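Stusside Clothes Exchange: gallery

The Stusside exchange runs twice a year out of the hall behind the Borkau road shops. People bring clean clothes they no longer wear, we sort them, and everyone goes home with something else. The page covers the sorting side of it, mainly the T-shirts, which are the biggest category by a long way. Items left over at the end go to the textile bank.

We took in 693 pieces this time. Of those, 156 were T-shirts. The next exchange is in November and the drop-off rules are the same as before.

Page put together by Dzintra Rimkutė. Last updated 17 Sep 2021.

How the gallery works

Pictures are added as they are sent in, with a caption underneath. If you would like one taken down, leave a note at the desk or write to the usual address. Larger copies can be had on request. Please say which caption you mean when you write, as the file numbers changed when the page moved.

Notes on the sorting

Everything is tipped out of the bag and looked at one piece at a time. Shirts are turned the right way out first. Many arrive inside out, straight from the dryer, and a print is easy to miss until the shirt has been turned.

We check the collar, the underarms and the hem, in that order. A small hole near the hem is allowed if the rest is sound. Stains on the front are not. Fading is a matter of opinion and the sorter decides.

Printed shirts and plain shirts go on separate rails. Printed ones are put out with the print facing forwards, and people go through them faster that way. Band shirts, holiday shirts, football shirts and shirts from old fun runs all count as printed. So does anything with a small logo on the chest, although there was some argument over this last year.

Children's sizes are folded and put in the crates by age. We stop at age 12 and anything larger goes with the adult small. Adult sizes are hung if there are hangers left. We had almost 900 hangers at the last count, plenty for one exchange, but they are not all the same shape and the thin wire ones leave marks on the shoulders. If you are clearing out a wardrobe, the wide plastic kind are the ones we would like.

Folding is done flat on the table. Lay the shirt face down, bring both sides in to the middle, fold the sleeves back on themselves and then fold up from the hem in thirds. The print ends up on top. A sheet of stiff card cut to 23 by 30 cm keeps the piles even, and there are several in the drawer under the till.

Jumpers are folded the same way without the card. Trousers are folded once lengthways and once across. Dresses and coats are always hung.

Changes since last time

The size labels are now on coloured tape: yellow for small, white for medium, green for large and orange for anything above. The old paper labels came off in people's bags.

The swap limit has gone up to 18 pieces per household. Baby clothes do not count towards it.

Shoes are no longer taken. We had too many single ones.

The mending corner has moved next to the window, where the light is better. Thread, buttons and iron-on patches are free to use. The sewing machine is the old Pesiner and it needs a heavier needle for denim, so please change it back afterwards.

What we are short of

Men's medium T-shirts, plain or printed. School jumpers in navy. Waterproofs in any size. We have enough scarves and enough black leggings to last for a good while.

Bags can be left at Gulyás, the dry cleaner's, during opening hours. Tie the top and write "exchange" on the outside. Please do not leave anything on the step when the shop is shut, as it gets rained on and has to be thrown away.

Pictures

T-shirts

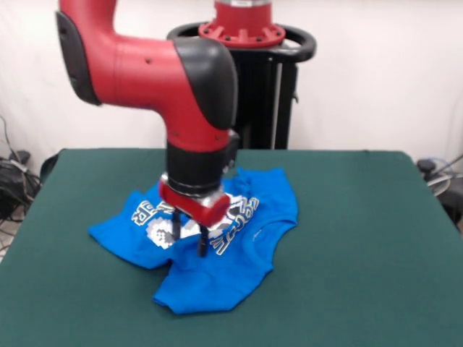 Bright blue T-shirt on the green felt, still to be folded. White printing on the shirt, including a blocky checkered design.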